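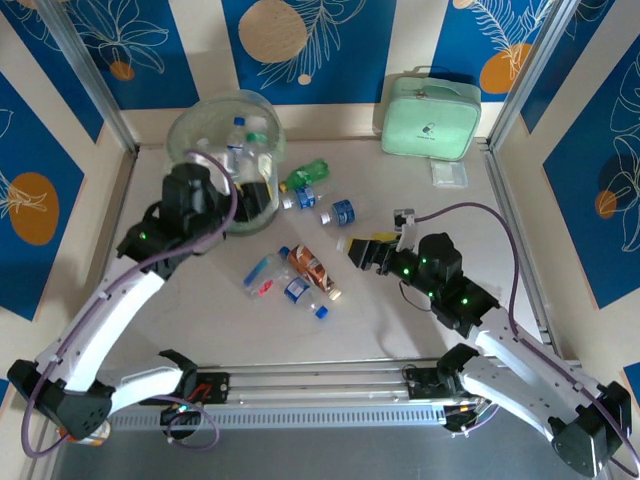

From: Kelly Paiva
To: voters-abroad list
Subject: Re: Polling place moved to Clokbridge

Gervásio, thanks for going through the notice so carefully. I called the consulate this morning and got through to the elections desk on the second try, so I can answer most of what you asked. I've left your message in below and put my replies under each part.

Gervásio Bragança wrote:

> The notice says that voters registered in Metstead will vote in
> Clokbridge this time, but it doesn't say whether we have to change
> our registration. I assume we don't, but several people have asked
> me and I'd like to have it from someone official.

You don't have to do anything. The clerk said the whole Metstead section is being moved as a block and keeps its section number. If you were registered in Metstead when the rolls closed in April, your name will be on the Metstead list at the Clokbridge site. Anyone who sent in a transfer request after the rolls closed is still in their old section for this election, wherever that was. Those requests will be looked at once the rolls open again.

> Has anyone heard why they moved it? Last time the school hall
> was fine. Clokbridge is 20 miles away and there is no direct bus
> from the east side.

The school didn't renew. They have a new rental policy and want a full-year contract, and the consulate can't sign one for a single day. The clerk told me they looked at two other halls in Metstead and neither had step-free access to the main room. I asked whether the library had been considered and she didn't know. I've written to ask that separately, and I'll post the answer if I get one.

> How many voters does this affect? I have seen two different
> numbers going around.

The number registered in the Metstead section is 906. The other number you've seen, 212, is how many voted last time. Both are on the results sheet that was taped to the door of the hall, and Marcelino still has his copy. I think the gap between the two is a good argument against making the trip longer, and I said so on the phone, but that decision has been made for this election.

> I would like us to send a letter. Not a complaint exactly, more
> of a request that Metstead get its own site back for the next
> election. Yulan Peng has offered to do a first draft. I think it
> should be short and should go to the consul directly, with a copy
> to the embassy. If people agree I can collect names.

I agree, and I'd sign it. A few points on the draft, which Yulan sent me last night:

The second paragraph says that voters were "not informed." That isn't quite right. The notice went up on the consulate's page and on the door. What we can say is that it wasn't mailed or e-mailed to anyone, and that plenty of people only found out from this list.

I'd take out the comparison with other countries' consulates. We don't know how they choose their sites, and the answer will be about that paragraph and nothing else.

It should ask for something definite. I would ask for a written decision on the next site before the rolls close, so that people who prefer to transfer to Clokbridge for good can still do it in time.

Also, please don't put ID numbers next to the names when you collect signatures. Name and city is enough. Genivaldo Lacerda did it with ID numbers for the passport petition and then had a folder full of them he had to shred.

> Last thing. Are rides being organized?

Marcelino Fagundes is doing a ride list. He has 3 cars so far, his own included, and can use more. Pickup will be at the Dantas bakery parking lot, with one run in the morning and another after lunch. If you can drive, write to him off-list with the number of seats and which run you want. If you need a seat, same thing. He would like to have everyone's name a week ahead.

One request for the drivers, and I know it was a sore point last time: no party shirts or stickers in the cars. The rides are open to anyone on the rolls — we don't ask how people are voting and I'd rather passengers didn't have to guess how the driver is.

What to bring is unchanged. Photo ID, and the voter card if you have it, though you can vote without it. Phones have to be left on the table before you go into the booth. Voting closes at 5 p.m. and anyone already in line at that time gets to vote. The entrance at Clokbridge is on the side street, next to the Fokelus office, and the front door of the building will be locked.

I still don't have an answer about parking for voters with a disability permit. The clerk is supposed to call me back.

Kelly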